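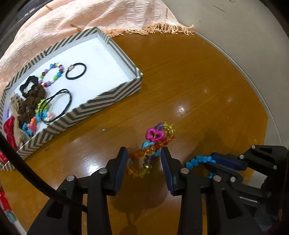
Any supplier will lend you a gripper that can lift a steel block, and Blair Moffat's complaint was that this told him nothing, as what he needed to know was whether it would still pick up something small and awkward late in the day. He put this to us in our first month, and a good part of how we work comes from it.

About Skurkside

Skurkside is a small test workshop in Stasham. We try out grippers, arms, cameras and controllers for people who are thinking of buying them or who build them, and we write down what we find. We do not sell equipment and we take no commission from anyone who does.

Defne Yalçınkaya started the workshop after some years of fitting arms on packing lines. There are now seven of us. Most of us came from repair or assembly jobs and learned the software side later.

What we test

Much of our time goes on two-finger grippers. We use ordinary household things: beaded bracelets, hair ties, scrunchies, cloth. Beads roll and fabric folds up under the fingers, so a pad that does well on a flat carton can do badly on these. We work on shiny tabletops as well as dull ones, as glare causes trouble for some cameras.

Each gripper gets 40 tries at each object. A try counts if the object is lifted, carried to a box and let go inside it. If it is dropped on the way, or comes up with a second object hanging off it, we mark it as a miss and note which. Pads are swapped after each full set.

When two grippers are being compared, they get the same objects and the same operator. We also run the hand-held version of a gripper before the arm version where there is one. This takes roughly 20 minutes to set up and often shows up a poor finger shape early on.

Our current comparison is between the Toprak and Danetti finger sets. The report will go to the client first and a shorter one will be put on the Reports page.

Working with us

Send us a short note saying what you need to pick up and where it has to go. Samples are welcome and we return them. Please label any cables and controllers you send, including the spare ones.

Visits to the workshop are by appointment. There is parking behind the building, and the entrance is the grey door on the yard side.

Page last updated 2024-11-02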